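Levitlow Home Arm Setup Guide
Section 6: Choosing chores the arm can do

Read this section before you schedule any job to run without a person in the room. The Levitlow arm ships with chores sorted into three groups. Ready chores can run on a timer. Supervised chores need an adult within reach of the stop button. Not supported chores are blocked in the Vendside app and should not be attempted with custom routines.

Ready: moving empty plastic cups to a tray, picking up soft toys, stacking folded towels.

Supervised: clearing a desk, sorting books, putting mugs away, throwing out paper trash.

Not supported: anything with a blade or a flame, carrying open liquids, ironing, lifting glass above shoulder height, making a bed.

6.1 Before the first desk-clearing run

1. Park the arm and press Hold on the base. Wait for the light to turn amber.
2. Check the ribbed finger pads. Replace a pad if any ridge is torn or worn smooth.
3. Open Vendside and choose Chores, then Desk, then New Surface.
4. Enter the longest reach you want the arm to use. The limit is 800 mm. Anything past that line is left alone.
5. Set the lift limit. The factory setting is 90 grams for unknown objects. Raise it only for items you have taught by name.
6. Run the light check. Strong daylight from a window can hide the edges of clear or white objects.

Note: On a glossy surface the arm may read a reflection as an object. If the light check reports code 31, close the curtain and run it again.

6.2 Teaching items

1. Place one item alone on the surface with 6 inches clear on every side.
2. Tap Teach and type a name.
3. Choose where the item belongs. Items with no home are pushed back to where they were found.
4. Repeat for each item you want moved. Books can be taught as a group.

Caution: Do not teach a vase with flowers in it. The arm cannot judge how full a container is and will tip it at the same angle as an empty one.

Caution: Loose cables are the most common cause of a stopped run. Mark them as a keep-out area in the app.

6.3 Surfaces that need supervision

A straight, bare table is the easiest case. A long curved desk in daily use is harder, and the arm will ask for help several times in a run. Expect it to manage books that lie flat and are not wedged under anything. Paper trash is less certain: a crumpled tissue and a small cloth look much alike to it, so confirm each one on the app screen before it goes in the bin.

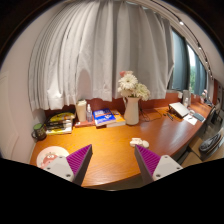
Can the arm clear a whole desk while I am out?
Desk clearing stays in the supervised group for this version, so an adult needs to be in the room for the full run.

6.4 If a run stops

1. Read the message in Vendside before touching the arm.
2. If an item is in the fingers, support it with one hand and press Release.
3. Clear the item or the cable by hand.
4. Press Resume. The arm skips the item it failed on and goes to the next one.

If the same item fails three times, delete it from the list. Retraining seldom helps with very thin items such as pens and single sheets of paper.

Replacement finger pads are sold in pairs as Sevside part 2975.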